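4.2 Desk clearing with hand-held grippers

Claims that general-purpose machines are ready for office and household chores usually rest on short clips of a task going well once. We wanted a duller test. The chore was clearing a shared desk: cups go in a bin, wrappers go in the trash, tissues stay where they are, chairs are pushed in. Most adults would not call this work at all.

Demonstrations were recorded at the Prenstead site by people using a gripper in each hand, with marker cubes for tracking (Figure 3). We collected 600 demonstrations and trained the Nilten policy on all of them, following the settings in Section 3. Operators were free to choose the order of objects and could stand or sit. They were told to work at a normal pace, an instruction that most of them took to mean slowly. 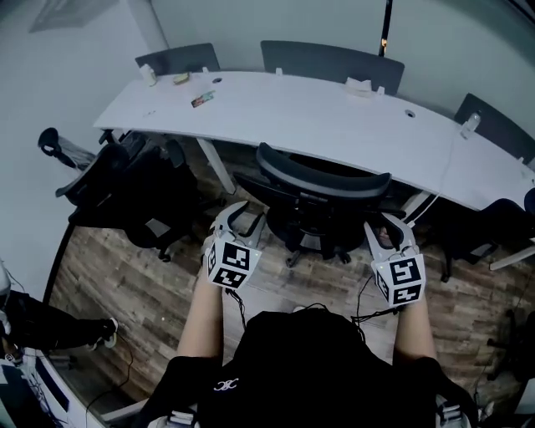
Figure 3. Desk-clearing setup, seen from the operator's head. Each gripper has two curved fingers and a white cube with black-and-white markers. A few small items are on the white desk, with office chairs on both sides.

Nijs objected to this whole approach when we shared an early draft, arguing that a person holding grippers has already solved the hard part, and that the recordings mostly show how well people cope with bad hands. We think the objection is fair. An operator who feels a cup start to slip will correct the grip before the slip shows up in any marker track. The policy never receives that signal, and more recordings of the same kind will not supply it.

The results do little to answer the point. Over 70 test trials on the robot, the policy finished the full chore in 14. Single rigid cups were handled fairly well. Thin packets were a different matter: the fingers closed above them, or pushed them along the desk until they fell. In several trials the robot placed an empty grip over the bin, opened its fingers, and moved on as if the item had been delivered.

Chairs were worse. We had expected pushing to be easier than grasping, but a caster turned the wrong way was enough to swing the chair into its neighbor, and the policy rarely tried a second angle. We dropped chairs from the scoring after 56 trials, so the figure of 14 includes no credit for them and is, if anything, generous.

Time should also be reported, and often is not. We stopped each trial at 60 seconds per object. Raising the limit in a small follow-up with the Rakmont controller gave longer failures and no extra successes.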